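Notebook, gripper arm, shared workshop in Sitville
October, evening, started after 6

Continued from the last entry. The arm on the bench is still without its second shoulder bearing, so today I worked only in simulation. The bearing was ordered from Virnach and the shop wrote that it will come in two packages, which I do not understand, but fine.

Goal for tonight: take a mug by the rim, lift it, put it down again. On the real bench we tried it by the handle and the handle was always turned to the wrong side. The rim is the same from every side, so I want to see if it is a better choice for us.

Settings at the beginning:
Controller: Zutum, branch with the new finger limits
Finger force limit: 15 N
Approach height over the rim: 120 mm
Friction: same value as before, not touched
Trials: 17 in one batch, mug position a little different in each

The first batch did not start. I had the wrong path for the kitchen counter model and the program stopped without a useful message. I lost half an hour with this. Please, whoever changes the folder names, write it on the first page of the notebook. I have now written the new path there.

Second start was good. The arm comes down, opens, one finger should go inside the mug and the other should stay outside, then close. I looked at the trials one after another with the wrist view open. In the first few I saw that the approach is too much tilted. I had set the tilt myself last week, for the flat boxes, and forgot to set it back. With the tilt the broad finger arrives at the rim before the narrow one is deep enough. I stopped one trial in this moment and saved the view.
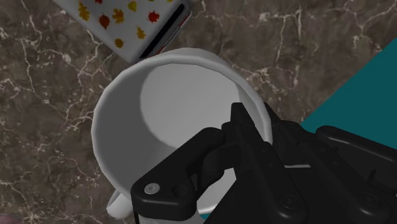
Wrist view, trial stopped at the rim. Broad finger over the near rim, tip of the narrow one inside the mug.

After this I changed the tilt back to the old value and made the batch again. Result: 10 good lifts from 17. Before the change it was so bad that I did not finish the batch, so I have no number to compare. I know this is not correct method. Next time I finish also the bad batch.

From the failed ones, most are the same type. The mug is lifted on one side, turns around the handle, and slides out. I think the force limit is not the problem, because I tried one of them again with more force and the mug slid out also, only faster. More probable is the contact point. The notch at the end of the broad finger was made for the edge of a tray. On a thick round rim it has maybe too little surface. I want to draw a version without the notch and a thin rubber layer on it. For the simulation a simple block is enough in the beginning.

The other objects on the counter: I leave them in for now. The container with the autumn leaves stands just behind the mug, and in my opinion this is useful, it forces the planner to come from our side. But the planner must know it is there. In the log I see that the collision check for the container was off in all trials! I do not know since when. I have turned it on and the planning takes longer now, but still acceptable on the old computer.

Small thing about the mug model. The rim is slightly irregular, it comes like this from the mesh. At first I wanted to replace it with a clean one, but my mugs at home are not perfect either. It stays.

About the cable. On the real arm it goes along the finger and it got caught two times on the bench edge in September. We said we will move it to the back side. It is not done. The clip for it is printed and lies in the drawer marked Lo, together with the short screws. Whoever has the arm open for the bearing, please do the cable in the same time.

To do:
- finish a complete batch with the old tilt and one with the new tilt, same seeds
- draw the broad finger without notch, print one piece
- check in the log when the collision check was turned off
- write the tilt value into the settings file with a comment, not only in my head
- ask Virnach about the second package

Stopped at 10 in the evening. The batch with the collision check is running over night, please do not turn off the computer under the window. The screen is off but it is working.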